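Automated drinks preparation at the Plemano site: what changes for staff

From the Workplace Services bulletin, August
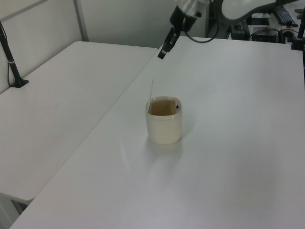 Staff at Plemano will have heard that the refreshment point on the second floor is to be partly automated. The work has been under way since the spring, in partnership with Surico, and it has now reached the stage at which colleagues outside the project group should know what is planned, what has been agreed with staff representatives and what remains open.

The present service was designed for a much smaller building. Plemano now has 1347 pass holders, and demand for hot drinks falls very largely into two short periods, one in the middle of the morning and one shortly after lunch. During those periods the catering assistants are occupied almost entirely with filling, stirring and handing over cups. Food orders wait, tables are not cleared and deliveries are left in the corridor. The staff survey carried out last winter recorded a good deal of dissatisfaction with this, both from those who queue and from those who serve.

Under the new arrangement, a robot arm will handle part of the drinks work at the counter. It will place cups, add a stirrer and move the finished drink to the collection side. Catering assistants will continue to take orders, prepare anything that is not on the standard list, look after food and deal with every request that concerns an allergy or a dietary need. The last point was raised early by the assistants themselves and has been written into the operating procedure. No drink ordered with an allergy note will pass through the automated station.

Trials are being held in the ground floor workshop and not in the café. This allows the project group to work with ordinary cups and ordinary drinks without holding up the service. Small cups have needed the most attention. They are light, they shift easily when touched, and a grip that is firm enough to lift one can also squeeze it out of shape. Stirrers present a related difficulty, as one left standing in a cup may be knocked by the gripper as it moves away. The assistants who have attended the trials have been asked to note anything they would not accept from a colleague at the counter, such as a drip on the rim or a cup put down too near the edge, and their notes are passed to Surico at the end of each session.

Posts and hours

No post at Plemano will be removed as a result of this project. That commitment was given in writing before the trials began and applies to permanent and fixed-term staff alike. Contracted hours will also stay as they are. What will change is how those hours are spent, and Workplace Services accepts that for some colleagues this is a considerable change.

Job descriptions for catering assistants are being revised to include the daily start-up and close-down of the station, refilling, cleaning and the clearing of simple faults. As these are additional duties, the grading of the post has been referred for review. The outcome will be applied from the date on which the new duties begin, even if the review finishes later. Assistants who do not wish to work with the station may ask to be placed on food and clearing duties, and requests will be met as far as the rota allows.

Supervisors will see a change too. At present they step in at the counter when the queue grows. Under the new rota they are expected to remain on the floor, and the practice of calling an assistant back from a break to cover a busy spell will stop.

Training

Each assistant will receive 90 minutes of training in small groups, followed by a supervised shift. Sessions will be held in working hours and will be paid as such. They cover the safe area around the arm, the stop button, cleaning of the parts that come near food and drink, and what to do when a cup is dropped or spilled. Written guidance has been prepared in plain English, and translated copies can be supplied on request.

Nobody will be asked to operate the station before completing the training. Agency staff covering absences will be given other duties until they have done the same.

Safety and records

The station will be fenced on the public side, and the arm will stop when the service hatch is opened. Cleaning may be carried out only with the power off. Any contact between a person and the moving arm, however slight, must be entered in the accident book and reported to the site office on extension 1357.

Some colleagues have asked whether the station will be used to measure the pace at which people work. It will record the number of drinks made and any faults. It will not record which assistant was on duty, and the figures will not be used in appraisals. Workplace Services has agreed with staff representatives that any proposal to alter this would have to be put to them first.

Experience elsewhere

The Khattak office has operated a similar station for some months, and two of the Plemano assistants spent a day there in order to see it in daily use. Their report was favourable on the whole. The counter was calmer at busy times and there was less repeated wrist movement for those serving. They also found that regular customers missed the short conversation that went with a drink, and that the first weeks were tiring, with a steady stream of questions from people watching the arm instead of moving along. Plemano has taken up their suggestion that an extra member of staff be present at the counter during the opening period.

The Vamora office has decided to wait for the results from Plemano before making any plans of its own.

Next steps

Trials will continue in the workshop until the project group and the assistants are both satisfied with the handling of full cups. A decision on the opening date will be taken after that. The present service will run without change in the meantime, and prices will not be affected.

Colleagues who would like to watch a trial may apply to the site office. Places are limited to 15 at each session, and catering staff will be given priority. Comments on the draft operating procedure may be sent to the same office or handed to any staff representative.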